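Teaching a gripper when to let go

Most of the effort in robot handling goes into picking things up. A small group at Donby has spent the months since June on the other half of the job, putting them down, and has chosen soap and a soap dish to do it with.

The method is learning from demonstration. A person works a hand-held gripper, a camera on the tool records what the fingers meet, and a network is trained to predict the next movement from the pictures alone. The group, led by Anežka Holub, recorded 1306 demonstrations. The network was then run on an arm fitted with the same fingers.
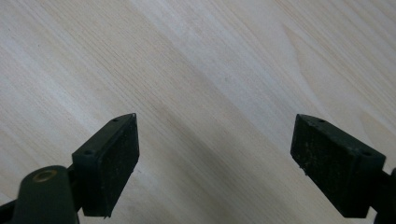
Release errors are hard to find in ordinary training data. A person opens the fingers and moves on, and the last moments of contact take up very little of the recording. Holub's group decided to give those moments more weight. They also kept the stretches where the gripper is open over bare wood, with nothing between the black pads, and labelled them as a separate phase. Earlier versions of the software had thrown such footage away as idle time.

Timo Brinkmann, who wrote the labelling tool, says the change was simple to make and slow to check. Every recording had to be gone through again by eye.
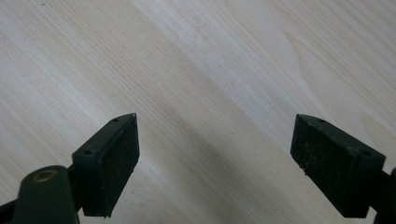 The phase label tells the network whether it is approaching, holding, lowering or leaving. Without it, the arm tended to open too early, and the bar dropped the last part of the way. With it, the arm waits until the downward movement has stopped. The group calls the method Konon, after an older piece of code it grew out of.

Soap was picked because it marks easily and has no square sides. A finger that closes a little off centre turns the bar, and the arm then has to set it down at an angle it did not plan for. 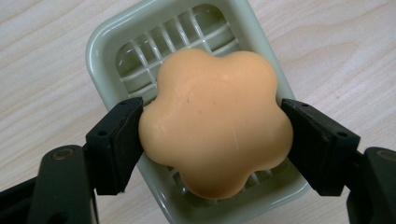 In the main test the arm was given 2000 attempts, split evenly between the old training and the new. Bad releases fell by 21 per cent. Picking up was no better and no worse, as the group had expected – nothing in that part of the training had been altered.

There are limits. All the recordings were made on the same type of table, and the group has not yet tried a dark surface or a wet bar. Sota Arai plans to repeat the work with cups, where the height of the base matters more.

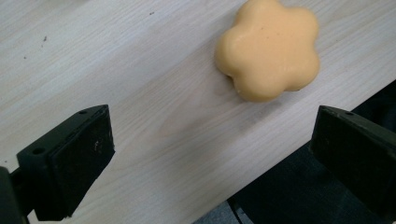
Ama Agyeman is not convinced that the labels are needed at all. In her view a network given enough recordings would find the phases for itself, and the hours spent on marking them by hand would be better used collecting more. Holub accepts that this may be true for a large laboratory. Her own has one labelling tool and two gripper sets, and the next round of recordings will be labelled in the same way.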